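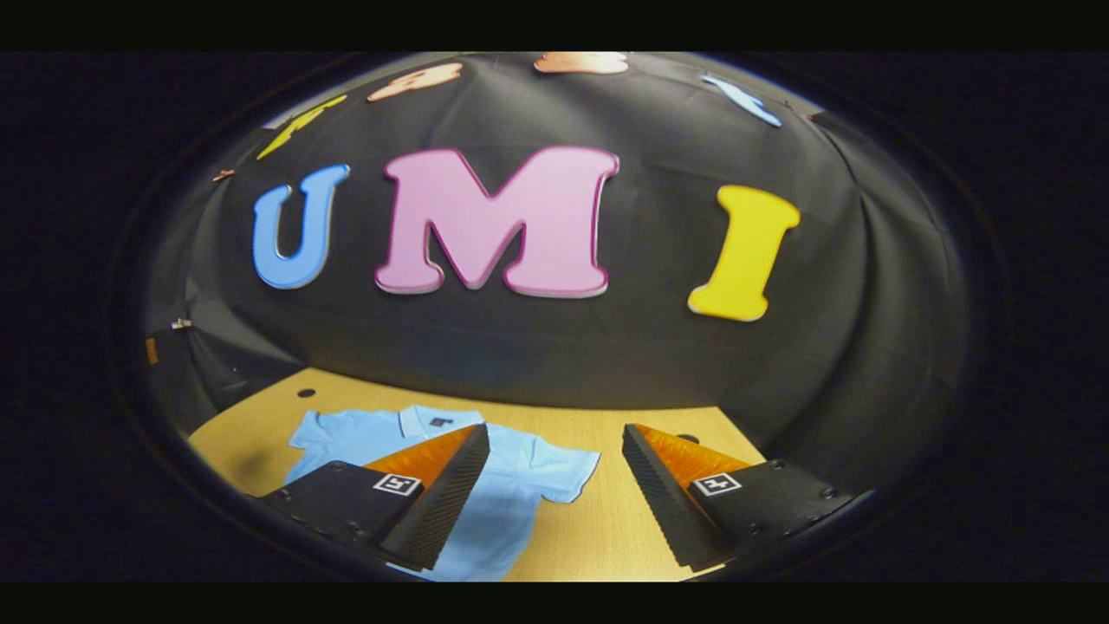 Apostolos Zervas would always hang the cloth the day before and pin the letters last. Cloth that has been folded in a box needs a night to drop, he told me, and letters pinned to it too early will drop with it.

He has been dressing backdrops for tables, stalls and small stages since he left the curtain trade, first for Margaritis and now on his own, from a unit behind the Selar building. I went to see him in July. He had a kettle on, a roll of black cloth across two trestles and a box of letters sorted by colour.

I asked him first about the black. A lot of people want white, or a colour from their own sign.

"White shows the wall behind it and it shows every hand that's touched it," he said. "Black you can put up in any room. If the wall is grey or there's a socket in the middle of it, you don't care any more. And a yellow letter on black can be read from the door."

The wording he had been working on was "fast UMI", with the first word in small letters along the top and the second in capitals across the middle. The capitals are blue, pink and yellow. The top row starts with a yellow f, then has two letters in peach, and ends on a pale blue t.

"So you've got yellow at the top left and yellow at the bottom right, and blue the other way round," he said. "I laid it out on the floor four times before I was happy. The pink went in the middle straight away. An M is wide, it's going to be the thing you look at, so let it have the strong colour."

He doesn't like using the same colour for a whole word. He also doesn't like using a different one for every letter, which he says looks like a nursery door. The two peach letters side by side are there to calm the row down.

Most of his cutting is done from foam sheet. He buys it from Drondell, in packs, and reckons to get through 500 sheets in a year. Thick letters throw a small shadow on the cloth, and he says that does more for reading at a distance than making them bigger. Felt on board is his other choice. It stays flat but weighs more, and a heavy letter pulls the cloth forward at the top and hangs away from it at the bottom.

"Two pins high up, one low down, and push them in on a slant," he said. "Straight in, they walk out by lunchtime."

What about glue?

"On a hired cloth? No. Double-sided tape, no. It leaves a square you can see for ever."

He keeps a price list on the back of the door. A cloth with frame, clips and one line of lettering is £699 to buy, and a good deal less to hire. The dearest thing he has done was for a furniture showroom called Bemora, which came to £3,000 and had a cloth in nine widths. He wouldn't choose to do that one again. The seams never lined up and he spent two evenings on a ladder with a needle.

I wanted to know how he deals with creases, which is what I notice on other people's backdrops and what I have never managed to get out of mine.

"You pull one side and then the other side goes. You can chase it round all day. I pull the side people walk in from and clip it hard to the frame, and I let the other side fall how it likes. Folds going down look like a curtain. Folds going across look like you were in a hurry."

The clips are whatever is in the tin, some copper-coloured, some plain metal. He has been told they ought to match. He has tried black ones and lost half of them on the floor.
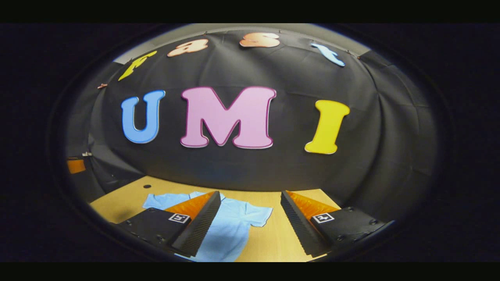
One customer asked him last year whether the two rows shouldn't be the same size, so that the whole thing could be read as one line. He gets a version of that question most months, and he always gives the same answer.

"I say, read it to me out loud. And they say one word quietly and one word loudly. Well, there you are. Big one in the middle, small one over it. If they're both the same size, people don't know where to start, and they've gone past by then."

Small letters are harder to cut than capitals, he said. A capital I with bars top and bottom is six straight cuts each side and you can do it talking to somebody. A small a has a hole in it, and the hole has to be done first while there is still enough sheet around it to hold on to. The s is the one he leaves until after tea. He draws it freehand on the back, in reverse, and he has thrown away more of them than any other letter.

The pale outline on some of his lettering is a second, lighter sheet cut slightly larger and stuck underneath. On dark letters he goes the other way and uses a deeper shade of the same colour. It doubles the cutting, and he charges for it.

We talked for a bit about tables. He likes a light wooden top in front of a black cloth, with nothing draped over it. People put a second cloth on the table to match the first, and then, he says, whatever they have brought to show is lost. He leaves a hand's width between the back of the table and the cloth. Push the table right up and it catches the hem, and every time someone leans on it the letters move.

Lighting he leaves to whoever owns the room, with one request: from above, and switched on while he is pinning. He once set a whole row level in daylight and found it looked crooked under the ceiling lights that evening. It measured straight. He moved two of the letters anyway.

Taking down is done in the opposite order. Letters come off first and go flat in the box with paper between them. The cloth is rolled on a tube, face in. He doesn't fold it if there is room in the van for the tube, and there usually isn't, so he folds it and hangs it the day before.

The next cloth was already cut when I left, and he was looking for his pins.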